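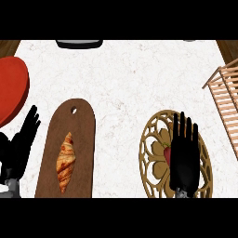
Do we buy the second pair of hands this financial year or hold off? Hold off until November, and spend what's left on spares and compute.

Sunday, July 24, 2022

In on a weekend because the heating works in here and it doesn't at my place. Wanted to get the budget thinking down before Lorraine and I have to put it in front of the others and I forget how I got there.

What's left in the equipment line is $3,258. I checked it twice, then got Lorraine to check it by text while she was at netball (sorry Lorraine!). It won't buy a pair of the Toteo hands, not even close, so the real argument is whether we ask for a top-up now or wait for the new round. Marwan is dead keen on now. His reasoning is that lead times are shocking and if we order in November we won't have anything on a bench before autumn. Fair point, but I still can't write a decent spec! We haven't settled how many fingers we need, and that changes the quote more than anything else on it.

Which is why I've been mucking about in the kitchen sim all morning. Black hands on both sides, marble bench, croissant on the brown cutting board, strawberry on the gold trivet. The strawberry is the one I care about for purchasing. With the right hand over the trivet most of the berry is hidden behind it from the view I'm using, so if the real bench has a single overhead camera we'll be guessing at the exact moment we need to see. I'd like a wrist camera on each side costed into the quote from the start – bolting them on later always ends up dearer, and then there's the cable mess.

The croissant makes me think about fingertips. Aldana wants the soft pads, and Gitness will sell them as a pack of 40 for $400. I was going to say that's silly money for bits of rubber but she went through a heap of them on the Mahuika job, so I'll shut up. Put it down as a yes.

Things still to chase:

Quote from Surnora for the wrist cameras, with freight listed separately this time
Whether Toteo will loan us a demo hand for 4 weeks (Mostafa knows who to ring)
Power at the back bench. Mirta reckons we need another circuit and I'd rather hear that from a sparky
Service contract. Last one left out the wrist joints, read the fine print!!

Compute: the sim chugs on my machine as soon as I have both hands going, so a better graphics card is next on the list after the pads. No price yet. Mostafa says second-hand is fine and I'm inclined to agree, provided it comes with a receipt that finance will accept.

Marwan, if you're reading this before I've talked to you, I'm not saying never. Bring me your lead time emails and we'll go through them over a coffee. I'm leaving the scene saved as it is so we can all look at the strawberry problem together.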